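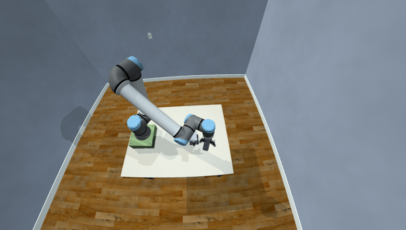 Skerano Robotics Club, progress note for the Lallex small grants desk
Covers February. Sent by Kazuhiro Yagi, club advisor

Sorry this is short, writing between classes. Ask if anything is missing.

Where we are

Team is still 8 students, same as the last report. Meeting Thursday after school plus whoever shows up at lunch. All of the work this period was in simulation, as in the plan you signed off on. No hardware spending yet.

Sim room is built. Floor, walls, table, arm on its mount. Gripper model is attached and opens and closes without the fingers passing thru each other, that took two weeks by itself. Shadows are on now too, slows the older laptops down quite a bit. Might turn them off for practice and only use them for the final renders.

Task for the spring Ledesma challenge: arm comes to an upright block from overhead, closes on it, lifts, sets it down on a target spot. Sounds easy. Students wrote the approach move first and left the grasp for later, which I think was the right call.

Approach move
Done, mostly. Arm goes to a point over the block, gripper turned straight down, then drops slow. Early version came in at a slant and knocked the block over pretty much every run. Now there is a waypoint higher up and the wrist has to be lined up before it is allowed to go any lower. Much better.

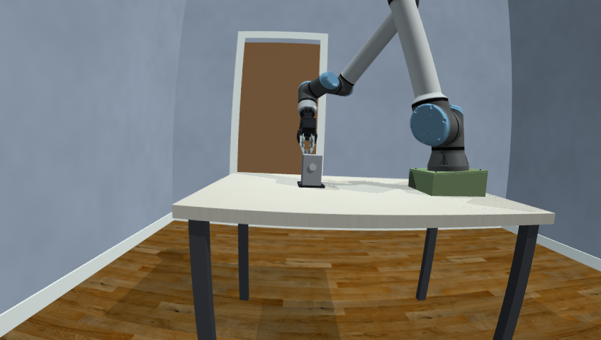
Still fussy about finger height. Stop too high and the fingers only get the top edge, too low and the gripper body bumps the block. One of the juniors is writing a small script to sweep the heights and log what happens so we can quit guessing. She has the logging part working, sweep part next week.

Numbers
Ran a batch of 500 tries over a weekend on the lab machine. 96 dropped or tipped the block. Most of the bad ones are when the block starts near the arm's own mount and the elbow has to fold up tight. Students want to just ban that part of the table. Challenge rules don't let us, so we need a second arm pose for it. Two people on that.

Please don't compare these with the fall numbers, the block was a differnt shape then and the friction setting was wrong.

Problems
- Lost most of one meeting to a software update. Versions are now frozen until the challenge.
- Only some of the kids can run the sim at home. Shared login on the lab machine helps but there's a line for it.
- Our write-up is behind. The notebook has gaps from the first half of the month. I've asked for one page per meeting, no exceptions.

Money
Spent so far: storage drive and the Ledesma entry fee. Rest of the award not touched. Would like to move some of the travel line over to a used laptop, need your OK on that in writing. Saltetti school is sharing their van so travel should come in under.

Next
- second pose for the close-in spots
- height sweep finished, pick a number and stick with it
- lift and place, then string the whole thing together
- another batch of runs, same settings, so we can compare
- practice demo with the Saltetti team, 5 minutes per team, date still open

Will send the run logs and receipts seperately. Need the answer on the laptop before the next report if possible, the seller won't hold it long.

K. Yagi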